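Chapter 2
Can a Machine Do the Chores Yet?

Think about making toast for one person. A toaster has handled the heating for generations, and somebody still has to do all the rest.

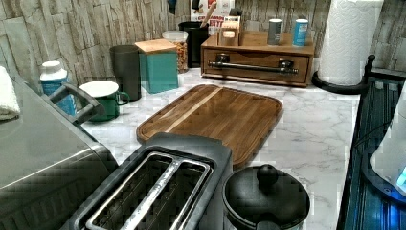

2.1 The counter problem

Kitchens are wonderful test beds! A cutting board, a lidded pot, a mug, a roll of paper towels – each asks for a different grip, and each may sit somewhere new tomorrow. Rawan Yammine's group at Wornholm ran 1,057 counter-tidying trials one September, and the machine finished 891 of them without help. Those are exciting results, and the failures are just as much fun to study. Shiny metal and glossy lids confused its depth sensing most often.

We will return to the Wornholm trials in Section 2.4. First we need a working definition of a chore, and a fair way to say when one is done.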